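Slang notebook, October

Back on the office slang pile this morning, coffee in one hand, and I want to get this down before I lose the thread. The question I set myself last month was simple enough: when people in a workplace start using a new nickname for themselves, how long before the boss starts using it too, and does it die when that happens?

The word I'm chasing is "battery." As in "morning, fellow batteries" or "this battery is at 7 percent." I first saw it in the Grorville staff forum, where the warehouse people post, and by the time I had a search running it had jumped to the Sakmont boards as well. Nice clean case! Two companies, no obvious link, same joke.

What I did today: pulled 400 posts from the Grorville forum and 200 from Sakmont, all with "battery" or "batteries" in them, and started tagging by hand. My tags are self (I'm a battery), group (we batteries), boss (somebody in charge using it) and literal. The literal pile is a pain. Forklift batteries, phone batteries, a very long fight over a smoke alarm. I should have filtered for forklifts before I pulled anything, so note to whoever does the next batch - exclude "forklift," "charger bay" and "AA."

Got through the whole Sakmont set before lunch. Some things I noticed:

The self uses are nearly all tired jokes posted late at night or right before a shift. The group uses come in the morning and are much more cheerful, almost a greeting. I'd assumed they were the same joke and I don't think so any more. One is a complaint and the other is closer to a team name. I want a second person to tag a chunk of these blind, since I may be talking myself into it.

People build on it fast. "Fully charged" for back from vacation, "recycled" for moved to another department, "trickle charge" for a coffee break that runs long. "Recycled" made me laugh out loud at my desk. There's also "off-brand battery" for temps, and I can't tell yet whether the temps say it about themselves or it gets said about them. It matters a lot for the write-up, so I've starred every one.

Boss uses: only in the newer threads. One was a poster for a wellness week with the line "Recharge, batteries!" and the replies under it are brutal. After that the self jokes keep going but the morning greeting thins out. It's one thread at one company, so I'm not hanging anything on it.
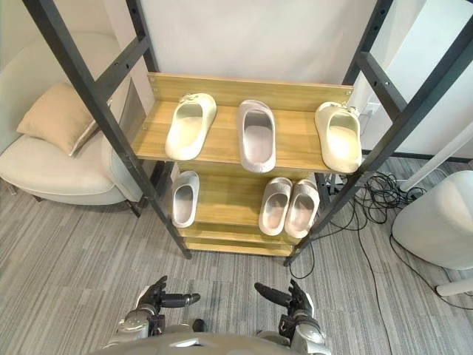 Still to do

Finish the Grorville tags. I'm stuck in the forklift swamp and will start again from the top with the filter on.

Ask Brandão for their forum archive. They're smaller but they have offices in two languages, and I'd love to know if the joke gets translated or just borrowed whole. If it's borrowed, I want to see how people spell it.

Lotex is still running the old tagging sheet on my machine and it chokes on anything over 1000 rows. Keep the two companies in separate files for now and don't merge them, please, even if it looks tidier. I lost a column that way last time and had to redo it.

Decide what counts as a boss. Shift leads are the trouble. They post like everyone else, they make the same jokes, and then one of them puts up the rota and suddenly it reads as coming from above. For today I tagged them boss only when they were posting an announcement. I'm not happy with it, but it's written down, so at least it's the same rule all the way through.

Also check whether "battery" turns up in the older threads under some other meaning. There's an early post that says "we're just the batteries in this thing" and it might be the seed, or it might be a movie reference. Starred, look at it tomorrow with fresh eyes.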